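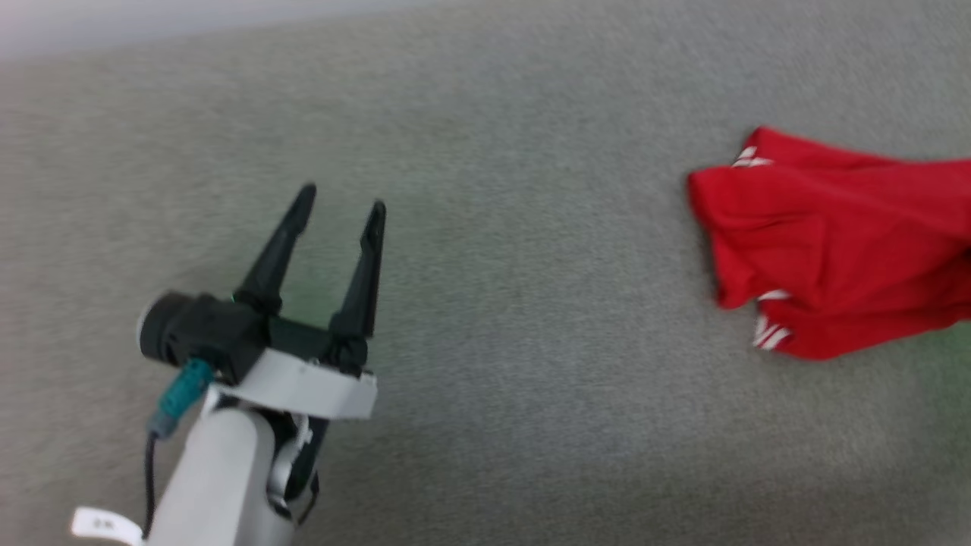 Parallel gripper drops cloth on lift, closes fine on rigid parts

Asked in Home and Shared Shop Builds
Tags: gripper, wrist cable, soft objects, force limit

I have a small arm set up at floor level to pick clothing off carpet and put it in a bin. White forearm, black two-finger gripper, narrow fingers with small ridges on the inner faces. The test item is a red garment with white stripes, bunched up. The carpet is gray and short.

The gripper closes on a fold, reports contact, and the arm lifts. In most runs the cloth slides out before it clears the floor. A block of scrap pine on the same settings holds every time.

Settings:
Close speed 100 (controller units)
Force limit 465 out of 725
Dwell before lift 30 ms
Controller is a Drirard board, stock firmware

Second problem, maybe related. When the wrist rolls past a certain point the gripper position reading jumps, then comes back. The cable plugs in at the side of the wrist through a teal connector and runs down the forearm with no clips. I have reseated it twice.

Is this a finger problem or a settings problem? I would like to avoid buying different fingers.

Tadeo Barrientos

2 comments
Herrera: Does the reading jump with the gripper empty?
Tadeo Barrientos: Yes, empty too. Same roll angle each time.

3 answers

Answer 1 (accepted)

Treat them as two faults and fix the cable first. A position reading that jumps at the same roll angle with no load is most likely strain at the plug. Leave a service loop at the wrist, clip the cable to the forearm a little below the loop, then run the full roll range by hand with power off and watch whether the plug gets pulled sideways. If it does, the loop is too short. Do not put a tie directly on the connector body.

If the reading still jumps after that, swap the cable before you open the wrist.

For the cloth, the dwell is too short. Fabric keeps compressing after first contact. The controller sees contact, you lift, and the fold is still settling between the fingers. Start at 10 times your present dwell and work down. Slow the close as well, half of what you have now.

Then check the approach height. On carpet people tend to stop high to protect the fingertips, and narrow tips end up holding only the top of a fold. Go lower until the tips touch the pile, back off slightly, and save that as the pick height. Redo it if you move the base.

Raise the force limit last. At full force the motor will heat up if you hold for long, so drop to a lower hold value once the item is in the air, if your firmware has one.

Lorena Montecinos

Comments
Tadeo Barrientos: Loop and clip cured the reading. Dwell at 300 ms and a lower pick height got me from mostly drops to mostly holds. The remaining drops are when it grabs a single layer.
Lorena Montecinos: For single layers, close partway, move in a short distance, then close fully. It gathers some material first.

Answer 2

Heat shrink on the fingertips. I used silicone tape and it worked for around a month, then it picked up lint and got slick. Wipe with alcohol.

Guvside

Answer 3

what software are you running for the arm? I have the same issue with socks but on a Rerley controller and there is no dwell setting in the menu that I can find

Comment
Herrera: Please post this as a new question with your firmware version.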